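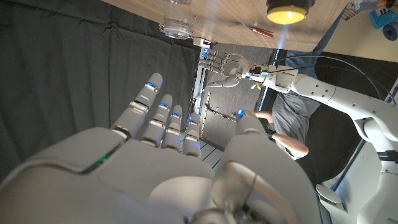 CEDUMANO, May — Odov today announced the general release of Sikgate 2, the second major version of its motion planning and control software for robots that work with two arms and multi-fingered hands. The release brings arm planning, finger control and wrist-camera perception into a single program, and it is available now to all current license holders.

Robots with jointed hands have many more moving parts to coordinate than robots with simple grippers. In the first version of Sikgate, the arms and the hands were planned separately. An arm would be moved into place, and a second process would then work out what the fingers should do. Sikgate 2 plans both together and checks every finger segment against the other arm, the table and the objects on it before a motion is sent to the controller.

"Our customers work at tables, with screwdrivers and plastic containers and small lights, and they often have a colleague within reach of the machine," said Marisol Contreras, director of software at Odov. "The planner has to treat the whole hand as part of the problem from the first step. That was the request we heard most often after the first release, and it shaped most of the decisions we made for this one."

The new planner was measured against a set of 1,582 recorded planning problems collected at the Odov laboratory in Cedumano and at Cuautle, the company's development partner. Each problem consists of a starting pose for both arms, a goal pose for both hands and a model of the surrounding workspace. The set includes cases in which one hand must hold a pose close to the edge of a tabletop while the other moves in front of it. Sikgate 2 returned a valid plan for all but 27 of the problems. Those remaining cases have been published with the release notes so that users can compare them with their own setups.

Perception has also been revised. Sikgate 2 accepts live images from small cameras mounted at the wrist and uses them to correct the position of the fingers during slow approaches. Because a wrist camera usually sees a large part of the robot's own hand, the software now includes a self-view filter. The filter predicts where the hand will appear in the image from the joint readings and removes that region before looking for objects. Users may turn the filter off for calibration work.

"We spent a long time on the self-view filter, and much of that time went to thumbs," said Ezequiel Pacheco, who leads the perception group. "A thumb close to the lens can cover a good part of the table. The earlier version sometimes took it for an obstacle and stopped the arm — a safe result, but a frustrating one for the operator."

Other changes in the release include:

A pose editor in which finger positions can be adjusted joint by joint and saved by name

A shared clock for both arms, replacing the separate timers used in the first version

Cable clearance settings, which let users define a keep-out zone along the top of each arm

A hold command that keeps one hand in its current pose while the other is replanned

Log files that can be replayed against a later version of the planner

Cuautle used preview builds of the software throughout development and will move its remaining stations to Sikgate 2 over the coming months. "The hold command has changed how our engineers set up a task," said Montserrat Galindo, head of integration at Cuautle. "They can leave one hand where it is and work on the other, and they no longer have to rebuild the whole sequence after a small correction."

Saved programs from the first version can be opened in Sikgate 2, with one exception. Programs that call the old finger timer directly must be converted with the tool supplied in the installer. Odov advises users to run converted programs at reduced speed before returning them to regular service. The first version will continue to receive fixes for safety-related faults, but no new features are planned for it.

Existing license holders may download Sikgate 2 from their Odov account at no added charge. New licenses are priced at $2,000 per robot per year, with support included. Teaching laboratories may apply for a reduced rate through the Odov education office.

About Odov

Odov develops planning, control and perception software for two-armed robots. The company is based in Cedumano, where it maintains a software group and a robot test laboratory.

Media contact

Chantelle Xaba
Communications Office, Odov

Technical inquiries

Gumaro Palacios
Sikgate Product Support, Odov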